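In today's post: a visit to the open day at the Morden county records house, and how one small place used to choose who spoke for it.

I had wanted to see the Morden records for years, ever since a footnote in an old county history mentioned that Huvthorpe picked its delegates by a method I had never heard of. The open day comes in October, the doors open at 9 a.m., and I was on the steps well before that with a thermos and two pencils (no pens allowed in the reading room, quite rightly).

Hannelore Prantl gave the first tour. She has a wonderful way of talking about paper as if it had a temper. The early town books, she told us, were kept by whoever had the driest house, and you can follow the book from home to home by the changes in handwriting. We were a group of 19, squeezed along both sides of a long reading table, and everyone got a turn with the Huvthorpe election book. It is smaller than I expected! The cover is plain calf, the pages are ruled by hand, and the columns wander downhill toward the right margin.

The method went like this. Huvthorpe sent a delegate to the county assembly, but the townspeople didn't vote for that delegate. They voted for five "choosers," one from each road leading out of the village, and the choosers then shut themselves in the meetinghouse until they agreed on a name. They had to be unanimous. The book gives the hour they went in and the hour they came out, and one year they were in there from eight in the morning until past midnight. The clerk noted the cost of the candles.
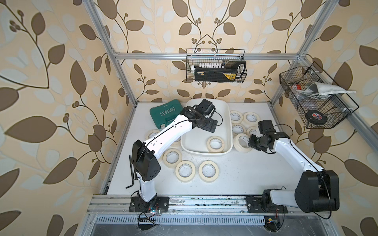

Could a chooser pick himself as the delegate?

Choosers were barred from serving that year and the year after. The rule was written into the front of the book after a quarrel over a man named Ouali, a miller, who had been both chooser and delegate and whose neighbors on the mill road thought this was perfectly fine. The other four roads did not.

The Ouali quarrel fills eleven pages, and I could have read them all day. There are petitions, an answer to the petitions, and an answer to the answer, all copied out in full by a clerk who clearly sided with the mill road and made his letters larger whenever that side was speaking. Veronika Fuchs, who led the second session, had typed up the whole exchange and handed out copies. We read parts of it aloud. The woman beside me took the part of the miller and was terrific.

What I hadn't understood before is how long the choosers lasted. I'd assumed that a system like that would be gone within a generation, swept off by the first reform law to come through. But the last list of choosers has 156 names signed under it as voters, a very good turnout for a village that size, and by then the county had allowed direct voting for years. Huvthorpe was simply free to use either method and kept the one it had. People seem to have liked knowing the person they voted for. A delegate was somebody off at the assembly. A chooser lived on your road, and you could go and bang on the door.

After lunch (soup and very good rye bread, served downstairs) there was a talk on the Pulidero papers, a family collection that came in a while ago and is still being sorted. The letters are mostly about land and fences, but one daughter wrote to her brother every week and told him all the gossip from the meetinghouse. She couldn't vote, and she knew the views of every man who could. In one letter she predicts the delegate, the second choice, and which chooser would hold out longest. The election book bears her out on the delegate. As for the rest, the choosers left no minutes, so we'll never know — but I'm inclined to believe her.

I asked whether the letters would be printed someday. Hermine Lehner said they hope to have a first volume ready once the dating is settled, and that the daughter's habit of heading every letter with the weather and no year has slowed things down a good deal. 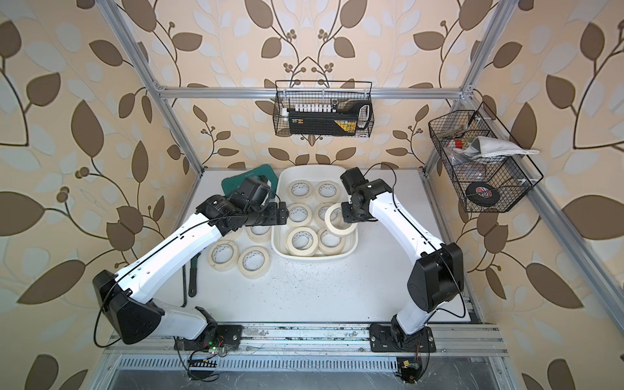

Florencia Maldonado wrote in after I mentioned the visit in my last post: "My grandmother's town had choosers too, only they called them door men, and there were three. I never saw it written down anywhere. Please ask if Morden has anything on the river towns!"

I did ask, Florencia. They have two boxes, not yet listed, and you can see them if you write ahead. The desk upstairs handles requests, and they were very kind to me even at closing time, when I was still copying out the candle bill.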